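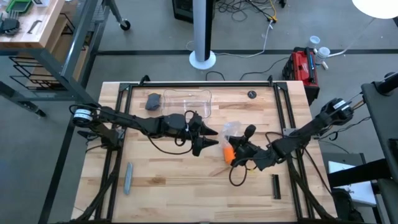 What does a learning system need before it can copy a task?

It needs a set of recorded examples in which a person carries out the task through the robot, start to finish, with the joint positions and camera views saved together.

Chapter 4
Gathering Examples

The last chapter dealt with how a trained policy turns a camera view into arm movement. We now go back a step and look at where the training data comes from. Most of the work in a small project is done at this stage, and most of the faults found later start in it.

One complete attempt at a task is called an episode. An episode begins with the arms in their rest position and ends when the operator presses the stop key. Everything between those two points is kept, including pauses and small corrections.

The running case in this chapter is the Andale set, collected in June by Renata Cáceres and Macarena Palma on a table with 2 arms. One arm holds an item and its bag while the other is free to work on the bag's opening. The item, the bag and the starting positions are changed between episodes. The finished set has 367 episodes. Another 43 were recorded and then removed, for reasons covered in Section 4.3.

Thin plastic is a hard material to learn from. It folds differently each time, and it lets the item show through, so the edge of the bag is easy to lose in a camera view. Bags are also light enough to shift when a gripper brushes past them. Cáceres and Palma recorded 40 practice episodes before they kept any, and used them to agree on where to grip and how fast to move.

Other items may be left on the table during recording. If they are, they should be moved from time to time. A policy trained with a tray always in one spot may come to depend on the tray.

Before you read on, write down a task you would like to record. State where it starts, where it ends, and what would make you throw an episode out. You will need these notes for the exercises in Section 4.2.

4.1 Choosing the start and end of an episode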